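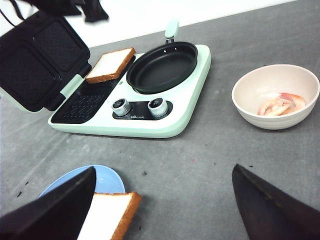

Figure 3. Combined breakfast appliance with the sandwich lid open, one slice of bread on the lower grill plate, and the round pan set in the right side of the base.

3.2 Appliance and Preparation Layout

Small kitchens often leave one stretch of counter for all of the morning's cooking. The present section considers how a combined appliance changes the use of that space. The unit chosen for the study places a lidded grill and a round cooking surface side by side in one pale green housing, with the controls along the front. Participants were given bread, a filling, and basic dishes, and were asked to prepare a breakfast for one person in the order they preferred. Of the 137 participants who enrolled, 126 completed both sessions.

The sessions produced 1554 coded actions, of which 1037 involved the appliance directly. The remainder concerned dishes, ingredients, and wiping of the counter. Coding followed the scheme of Tautahi and Ostrowski, with one change: raising the lid and lowering it were entered as separate actions. 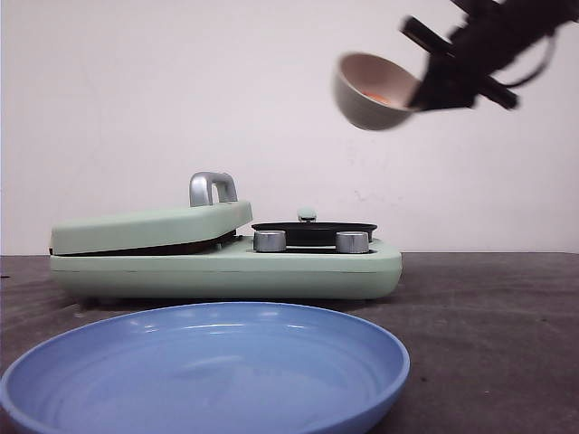

Placement of the plate had a marked effect on the length of the task. Participants who set the plate directly in front of the appliance reached across it each time they used the controls, and several moved it partway through. Those who kept it to one side seldom moved it again. Bowls were handled differently. Most were picked up, used over the counter or the appliance, and put down in a new position, so that the working area shifted during the session. We did not correct for handedness, which Yap has suggested may account for part of this variation.

The lid also shaped the order of work. When it was raised, it took up room behind the grill and participants tended to finish the sandwich before turning to the pan. When it was lowered, attention moved to the right side of the unit. 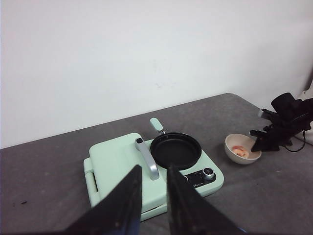

Figure 4. The appliance with the lid section lowered and the empty pan resting on the right side.

Differences between the two sides are reported in Section 4. Sessions in which the pan was not used are listed separately there and are excluded from the timing comparison.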